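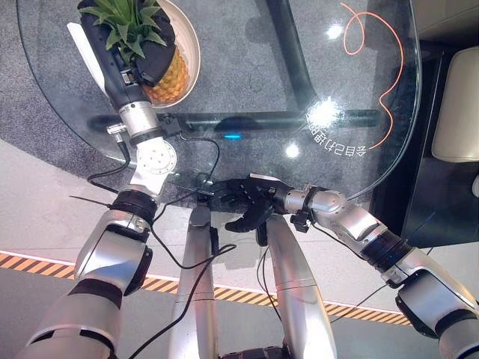
Fig. 1. Two-arm work at the glass table: pineapple and white bowl.

Week 6 handout: What does it cost to put one robot to work?
Course notes, Equipment Planning for Automation
Muireann Ní Mhurchú

Last week we stopped halfway through the quote from Flesau, so let's pick up there. Several of you wrote to me afterward asking why I kept ignoring the big number on page one. Fair question! I ignore it at first every single time, and I'd like you to get into the same habit. The price of the robot is the one line that the vendor has worked out for you. Everything below it is your job.

Take a dull little task like handling a piece of fruit at a living room table. Before you price anything, write the task down in one sentence that a stranger could follow. Nima Shirazi's group handed in "general household manipulation," and I sent it back (sorry, Nima). You can't budget for that. You can budget for "hold a light, bumpy object with both hands over a glass table." Now you know you need two arms, hands with real fingers, and enough reach to get across the tabletop from where the robot is.

Hands

Hands are where beginners underspend. A simple gripper is cheaper to buy and cheaper to fix, and for boxes it's all you want. Once the objects get odd shapes, you start paying for fingers, and fingers have joints, and joints wear. In the class worksheet I've put the spare parts allowance at $541 per hand for the first year. Please use that figure so that all our totals can be compared, but in your final project I want to see you argue for your own.

Ask the vendor these before you sign:
Can we swap a single finger, or does the whole hand go back?
Who pays shipping on a repair?
Is there a loaner, and for how long?
Which cables at the wrist count as wear parts?

That last one looks fussy. Farzad Shokri, who took this course two years ago, left it out of his plan for Jalali and had to go back for more money in December, which is a bad month to ask anybody for anything.

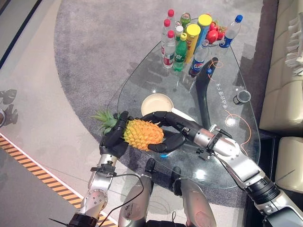

Then there's the stuff you buy at the grocery store or the toy aisle, which I call the props line. Students love to leave it at zero. Don't! Bottles, snack cans, bowls, cups, a toy fruit or two – it's cheap per item, but things get squashed and lost, and you want duplicates so that next month's run uses the same objects as this month's. The worksheet gives you $183 for props. I think that's a little tight, and Shahab Alipour thinks it's generous, so you can see we don't agree even inside one department.

Furniture goes on its own line. Glass tabletops are a good argument starter here. They're hard on vision systems, with reflections and with whatever is underneath showing through, so you may want to pay for better sensing or for more hours of tuning. Or you may decide that your customer has glass tables at home and you'd better plan for them. Either answer is fine with me as long as the hours show up somewhere in the plan.

Floor space

People forget rent. Measure the robot with its arms out, add the furniture, add the walking room around it, and then add whatever your safety person wants. Floor marking tape costs next to nothing, but the square feet inside it cost you every month. Carpet needs a line too if your real setting has carpet, and so do cable covers.

Buying in two stages

My own preference (and yes, it's only a preference) is to split the order. Stage one is a single robot, one set of spares, and one table. Stage two comes after you've logged enough hours to know what breaks. Flaseck will hold a quoted price between stages if you ask in writing. Cetance wouldn't when I tried, but they did throw in training, so it came out fairly even. 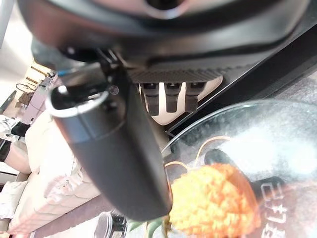
Fig. 2. Wrist view of the gripper close to the tabletop, with an orange-yellow flower below.

Wrist cameras: budget for them separately from the head camera. You'll want the close view for anything small, and you'll be storing a lot of video. Our worksheet has storage at $407 for the term. Check what resolution you need before you copy that number, and ask who is going to delete old files.

For next time

Fill in the worksheet for your own one-sentence task. Leave the robot price blank until every other line has something in it. Then trade with your partner and try to find a missing line in theirs – there's always more than one in mine. Shirin Jafarzadeh is covering my office hours, so send her your drafts and copy me. We'll start with maintenance contracts, and please bring the Flesau quote again, all the pages this time.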